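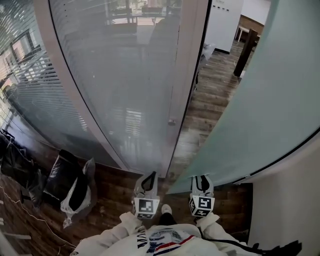 Relatório de visita – Dia aberto do laboratório de manipulação da Mutov

A delegação da Costbridge deslocou-se em 22/06/2022 às instalações da Mutov, a convite da respetiva direção técnica, para conhecer os trabalhos em curso no domínio da aprendizagem por demonstração. A visita foi conduzida por Said Tazi, responsável pelo laboratório. Pela Costbridge, a coordenação coube a Olumide Yusuf.

Enquadramento

A Mutov desenvolve, no âmbito do projeto Trirnon, métodos para ensinar robôs a executar tarefas correntes em edifícios de escritórios: abrir portas, recolher objetos, arrumar mesas. As demonstrações são realizadas por pessoas, com pinças portáteis seguras nas mãos, e os registos servem depois para treinar o sistema de controlo. O projeto dispõe atualmente de 1746 demonstrações validadas, das quais 781 dizem respeito a portas e passagens.

Programa da visita

A sessão iniciou-se com uma apresentação de Said Tazi sobre os objetivos do projeto e o calendário previsto. Seguiu-se a demonstração prática, realizada nos próprios espaços de trabalho. O operador utiliza duas pinças brancas, uma em cada mão, com marcadores quadrados a preto e branco nas caixas, destinados à estimação da posição de cada pinça durante o movimento.

O exercício escolhido teve lugar junto às divisórias curvas de vidro fosco que delimitam uma sala de reuniões. Segundo foi explicado, estas superfícies constituem um caso exigente para os sistemas de visão, em virtude dos reflexos e da luz proveniente das janelas. O puxador da porta, redondo e de pequena dimensão, coloca uma dificuldade adicional: a pinça tem de se aproximar bem alinhada e o operador deve evitar rotações bruscas do pulso.

Os visitantes puderam experimentar o equipamento. Foram efetuadas 138 repetições ao longo da sessão, entre operadores da casa e convidados, ficando a respetiva triagem a cargo da equipa da Mutov. Os participantes menos habituados sentiram sobretudo dificuldade em manter um ritmo regular – aspeto que Said Tazi considerou normal numa primeira utilização.

Questões colocadas

Olumide Yusuf perguntou de que forma são tratadas as demonstrações incompletas. A equipa esclareceu que estas são conservadas em arquivo separado e não entram no treino. Foi ainda abordada a compatibilidade com os braços Pillai, que a Costbridge utiliza no seu armazém. A Mutov admite realizar um ensaio conjunto, sujeito à verificação prévia da montagem mecânica.

Seguimento

Ficou acordado o envio à Costbridge da documentação técnica das pinças e do protocolo de recolha. As duas entidades voltarão a reunir em janeiro, nas instalações da Costbridge, para apreciar a proposta de ensaio. A delegação agradece à Mutov o acolhimento e a disponibilidade demonstrada pela equipa do laboratório.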